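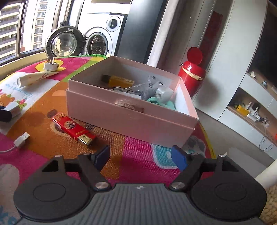

Pink cardboard box on a printed tablecloth.

To: Previa subscribers' list
Date: 2020-09-07
Subject: Re: Titles missing from the catalog outside Drernberg

Dear list members,

The following question was received by the Previa support office and is answered to the list, as several subscribers have raised the same matter.

> Since July my account no longer shows the Fahy serial when
> I sign in from Pernholm. My sister in Drernberg still has
> every episode. We both pay for the same plan. Has the
> series been withdrawn, and will my watch list be kept?

The series has not been withdrawn. The license for Pernholm expired in July and covered 577 titles, of which 209 have been renewed to date. The Fahy serial is among those still under discussion with the rights holder. The Drernberg license is a separate agreement and is not affected.

Watch lists are kept in full. A title that is not available in your region is hidden from view and will reappear in its former place if the license is renewed. Lists may hold up to 2000 entries, hidden titles included.

Subscribers who travel between the two regions will see the catalog of the region in which they sign in. Downloads made before the license expired – on either of the 2 permitted devices – can no longer be played in Pernholm and may be deleted.

Previa Subscriber Services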